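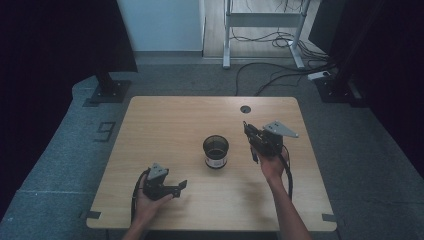 Murinine Tracking Collar for Medium Cats

The Murinine is a radio collar for field teams who study wild cats of 6 kg and more, such as caracal, lynx and young leopard. It weighs 137 grams with the battery. The belt is soft on the inner side and has 29 holes, so it can be adjusted well to a thin animal.

One battery gives nearly 2,000 hours of signal. If you set the collar to send only at night, it will last longer – please ask us for the table of settings.

The drop-off link opens by timer. Order it together with the collar, it cannot be added later.

In the box: collar, magnet key, spare screws, printed manual. The receiver is sold separately (see Plultier receivers).

Permits for capture are the duty of the buyer. For orders from zoos and reserves, write to Manju Rathore at our Ruvbridge office.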